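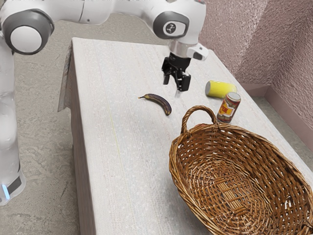

Brovum costs $172 a month for one seat, and what you get for the money is a simulated robot arm, a library of tabletop scenes and a scoring tool that tells you how well your pick-and-place program did. Janevski, the firm selling it, says a small packing or food business can use it to decide whether an arm is worth buying before any hardware turns up at the loading dock. I've had a trial login through most of August and I'm not convinced. The artwork is the best part by a long way. Someone has put real effort into a banana that's gone nearly black, and you can look down into the big wicker basket and see how the bottom is woven. I'd have swapped a good bit of that polish for a clearer account of what the scoring tool measures.

The gallery has the tabletop at full size, with my notes underneath. Click to enlarge.

The table
A long one under a pale cloth, with a banana, two cans and the basket to work with. Good mix of shapes. A can lying on its side is a decent test, and I was pleased to find one in there. Our benches at Flirkolton are stainless and usually have a puddle on them, so the cloth is no help to me.

The arm
White, glossy, two-fingered gripper in black. The sales page talks about "your robot", but the trial gave me this one and no way to change it. A custom arm is a paid extra and the price is "on application". Anyone who has bought equipment in this country knows what that means for the budget.

The banana
Soft fruit is our main headache, and I asked Janevski whether the bananas bruise. They don't. Every one is a rigid body with a nice skin painted on, so you can squeeze as hard as you like and still get a pass. For tinned goods that might be near enough. For fruit it makes the score useless to me, and I'd want that spelled out on the sales page instead of buried in a support email.

The cans
Much better. Friction and weight can both be changed, the sliders are easy to find, and the results shifted in the direction I'd expect when I moved them. Credit where it's due – this is the bit I'd pay for, if it were sold separately.

The basket
Handles are a nuisance for any gripper coming in from above, and I set up a few runs with the basket as the drop-off point. The manual says collisions with it are worked out from a simplified shape. How simplified, the manual doesn't say. I asked. Still waiting.

The scene count
"1000 scenes" is on the front of the brochure. A good share of those I opened were the same few layouts with the wall colour changed or a can moved over a bit. The object library is listed at 3246 items, and I can't argue with the number, but I searched for a bread crate, a produce tray and a bag of spuds and came up empty on all three.

The score
You get a percentage, a green or orange badge and a chart you can export. I couldn't get the same percentage twice from an identical program. Small differences are normal in this sort of software. A different badge is harder to swallow when the badge is what you'd be showing your boss.

Running it
Fine on our office machine once the fans settled into a roar. The minimum term is 4 months, and it's in the small print under the checkout button, so have a squiz before you put a card in.

Compared with Prudico
Prudico's kit looks dated and the menus are a dog's breakfast. It does let you bring in your own arm file and your own crate measurements without ringing anyone, and it writes out a log of every contact so you can check its sums. Between the two I'd put up with the ugly one.

Would I renew?
Not at this price. I'd look again if Janevski published how the score is put together and added fruit that can be damaged. Training colleges might get more out of it than we did, particularly for teaching people to program around awkward shapes.

Prices are in Australian dollars and include GST. The trial login was free and open to anyone who filled in the form.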